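Two arms on one bench: speaker notes

Posted 5/2/22 by the Brultgate workshop robotics bench
14 shares | 5 comments

Notes for the Brultgate talk. Slot is 20 minutes plus questions. I've left the timing out because I always run over in the middle anyway. Bits in brackets are for me.

Opening

Say hello, say what the talk is. It's a two-arm robot built in a shared workshop by people with day jobs. It picks things up, holds them, and passes them from one arm to the other. We started in August and it has been running, on and off, since.

Say early that there is no product. People come up afterwards asking what it costs to buy one. The parts came to $3182 for both arms, including the things we broke. That doesn't include the bench, which the workshop already had, or the printer filament, which came out of the shared bin and which we paid back in kind.

[Don't get into the budget spreadsheet. It's linked on the workshop page.]

Why two arms

One arm is fine for blocks. Pick up, move, put down. We had that going in the first few weeks and it got boring. The trouble starts with anything that bends. Rope, cloth, a cable, a bag handle. If you lift one end of a rope with one arm, the other end does whatever it likes. With a second arm you can hold one part still and work on the rest.

That was the whole reason for the second arm. It nearly doubled the cost and it more than doubled the wiring.

The build

Go through this at normal speed. People who build things will want the details and everyone else will wait.

The arms bolt to the bench through a steel plate. We tried clamps first. Clamps creep. After an evening of running, the base had turned far enough that all the saved positions were off. Bolts fixed it.

The controller boards are in a box we call Stevis, after the name on the lid when we pulled it out of the scrap pile. One power supply per arm. We ran both arms off one supply at the start, and whenever the two moved together the voltage sagged and one of them would drop what it was holding.

There's a small camera at the wrist. It looks down past the fingers, so the software gets a close view of whatever is between them. Mounting it was fiddly. Too close and the fingers block everything, too far back and it hits the bench on low moves. We went through 4 versions of the bracket.

[If anyone asks, the bracket files are in the shared folder under Nikley. That's the name of the whole project. Spell it out, people write it down wrong.]

Fingers and pads

Spend some time on this part. It's where most of our evenings went.

The first fingers were flat on the inside and smooth. A plastic block would slide out as soon as the arm sped up. Squeezing harder didn't help much and the motors got hot. What helped was texture. The pads now have a fine grain to them, and the grip holds at a lower force.

The other thing was the shape of the tips. A wide tip is good for a block and useless for a rope lying flat on a table. A pointed tip gets under the rope but only touches it in a small spot, so it can roll out. We settled on tapered fingers with the pad running along the inner face. Use the pads for solid things, use the tips for thin ones.
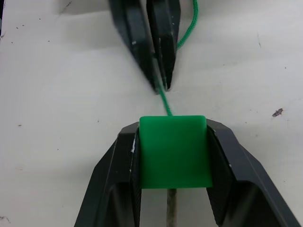 Calibration is the next thing to cover. Each arm knows where it is from its own base, and neither knows where the other one is. You have to tell them. Our method is to bring both sets of tips to the same point on the bench, save the two positions, then repeat at other points and let the software work out the offset. It takes a whole cup of tea. We do it at the start of every session now. We used to do it once a week and paid for that with a bent finger.

Keep the fingers slow when they're near each other. We set a separate speed limit for when the two grippers come within a hand's width.

Handling rope

Rope doesn't come back to the same shape twice. You can't save a position and expect the rope to be there next time. So the software looks, picks a spot to grab, and looks again after it has closed the fingers.

If both arms are holding and one pulls too far, something has to give. With a stiff object that's usually a motor. With rope there's some slack to play with, so it's a kinder thing to learn on.

We logged 1186 attempts at one handover. Plenty failed. The log has a reason typed in for each failure, and the most common one is "missed", which doesn't tell you much. If we did it over we'd agree on the wording first.

[Pause here for questions if the room looks lost.]

What we'd do differently

Buy spare servos with the first order. Waiting on shipping cost us more evenings than any software problem.

Label both ends of every cable. We labelled one end.

Put the emergency stop where you can reach it from either side of the bench. Ours was on the left and the person on the right had to lean across a moving arm. It's been moved to the front.

Seppälä is the next version. Same arms, new wrists, lighter wiring. The bench top stays as it is.

Closing

Bench nights are open to members, and visitors can come if they let us know beforehand. Bring closed shoes. Parts list is on the workshop page, and it's up to date except for the screws.

[Leave the contact slide up during questions.]

Last updated: same day, typo in the parts total fixed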